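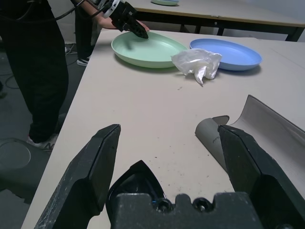 添付1 ミントグリーンと水色の皿、卓上

件名：壁画上塗り後の白化について
状態：対応中
起票：2026-02-27
起票者：Vira Savchuk
担当：Cornel Radu
対象：Warthorpe北側外壁の壁画
使用材料：下塗りUrnila、上塗りSirko(艶消し)

現象
Sirko塗布の翌朝、壁面下部に白い曇りが発生。濃紺と黒の部分で目立ち、黄と白の部分では判別できない。スプレーで描いた人物の髪の部分にも同じ曇りがある。指で触れても粉は付かない。水を含ませた布で拭くと一時的に消え、乾くと戻る。

施工条件(現場記録より)
・塗布時の気温 4℃
・塗装面積 約13平方メートル
・希釈なし、ローラー塗り
・絵柄の完成から上塗りまで4日
・壁はモルタル、前年11月に高圧洗浄済み

対応履歴

Radu：
気温が仕様の下限を下回っている。造膜不良の可能性が高いが、下地からの水分も除外できない。壁面下部の含水率を測定し、値を返信してほしい。雨樋の位置も確認のこと。

Savchuk：
含水率計の値は上部と下部でほぼ差なし。雨樋は反対側の角で、壁画にはかかっていない。曇りの範囲は夕方に塗った区画と一致する。午前中に塗った区画には出ていない。

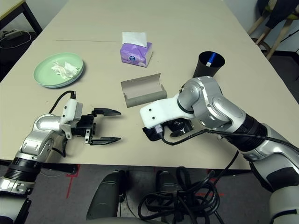 添付2 ミントグリーンの皿に丸めたティッシュ、奥に紫系のティッシュ箱

Radu：
下地水分の線は後退。夕方の区画は乾燥前に結露を受けたと推定する。目立たない端部で次の試験を依頼。
(1) 白化部を2000番の耐水研磨紙で軽く水研ぎし、乾燥後に曇りの有無を見る。
(2) 別の箇所にSirkoの薄塗りを1回重ね、乾燥後に比較する。
溶剤拭きは不可。スプレー層が溶けて絵柄がにじむ。

Savchuk：
(1) 変化なし。艶が少し上がり、周囲との差が出た。
(2) 曇りは大幅に減少。黒の部分にごくわずか残る。

Catriona Rutherford(仕様管理)：
試験(2)の方法で全面の補修を認める。ただし気温と壁面温度がともに仕様の範囲に入る日に限り、午前中に作業を終えること。壁面温度は塗布の直前に測り、本チケットに記入する。試験(1)の箇所は艶の差が残るため、補修時に併せて重ね塗りする。作者のYaryna Zakharchenkoには黒の部分の残りについて連絡済み、返答待ち。

残作業
・補修日の決定(Savchuk)
・足場の使用延長をStullskaに申請
・Sirkoのロット番号の照会、未回答
・作者の返答を受けて黒の部分の加筆要否を判断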